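Início > Revista > Bebidas > Destilados

O rum que esperou pela madeira

Quando Gonzalo Calvo comprou a destilaria Esero, o alambique estava parado e o armazém tinha barricas vazias até ao teto. A primeira decisão foi não vender nada novo até perceber o que a madeira fazia à aguardente de cana naquele clima. A espera deu em dois runs, o Bravo e o Nodov, que chegaram às garrafeiras em junho.
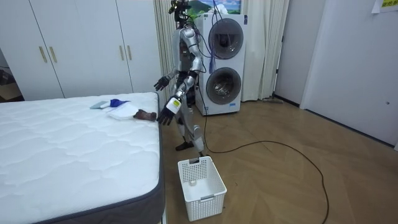
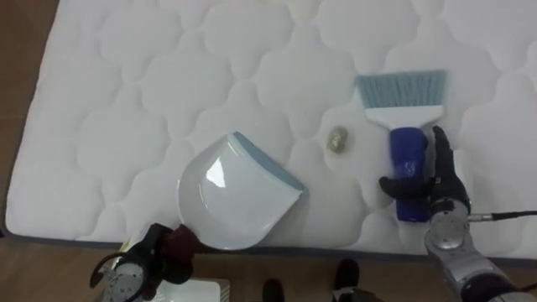
O robô junto ao colchão branco e, na segunda imagem, a pá do lixo segura pelo cabo.

O Bravo é o mais simples dos dois. Sai de sumo de cana fresco, fermenta devagar e passa pouco tempo em carvalho usado. É um rum seco, com cheiro a cana cortada, casca de lima e um fundo de azeitona que pode surpreender quem só conhece runs de melaço. Na boca é mais magro do que o nariz promete. Aguenta bem a lima e o açúcar, e foi assim que o bebi mais vezes. Puro, pede um copo pequeno e alguma paciência nos primeiros minutos.

O Nodov é outra conversa. O destilado é o mesmo, mas o envelhecimento faz-se em barricas da tanoaria Culalwood, que Patricio Rivas dirige desde que o sogro se reformou. Rivas trabalha com tosta média e recusa encomendas de tosta forte para rum. «A cana desaparece», diz. «Fica uma bebida que podia ser qualquer coisa.» Cada barrica leva 200 litros e é cheia uma única vez com Nodov. Depois passa para o Bravo.

No copo nota-se baunilha, tabaco seco e banana muito madura, com a nota de azeitona ainda lá atrás. O final é longo e um pouco amargo. Gostei mais dele ao segundo dia, com a garrafa já aberta. Uma gota de água ajuda, duas estragam.

A mistura dos lotes está a cargo de Impi Juntunen, que vinha do aquavit e nunca tinha provado sumo de cana fermentado antes de chegar à Esero. Prova de manhã, sem café, e toma notas num caderno que não empresta. O primeiro lote do Nodov deu 3201 garrafas, numeradas à mão. Juntunen queria ter guardado mais de 500 para uma edição posterior, mas Calvo precisava do dinheiro e saiu quase tudo.

Maximiliano Toledo, que distribui os dois rótulos, admite que o Bravo é o mais difícil de vender. Os bares pedem-no, as lojas nem por isso. O Nodov esgota sem grande esforço, apesar do preço, e há restaurantes que o servem com queijo curado no lugar do vinho do Porto. Provei a combinação com um queijo de ovelha amanteigado e não me convenceu: o sal puxa pelo amargo da madeira.

O próximo lote está em barrica e Calvo não dá data. Gebhard Moser, o mestre destilador, quer experimentar uma fermentação ainda mais longa, com leveduras da própria cana, e pediu uma segunda cuba. A cuba já foi encomendada.

Contacto | Publicidade | © 2023 Todos os direitos reservados | Voltar ao topo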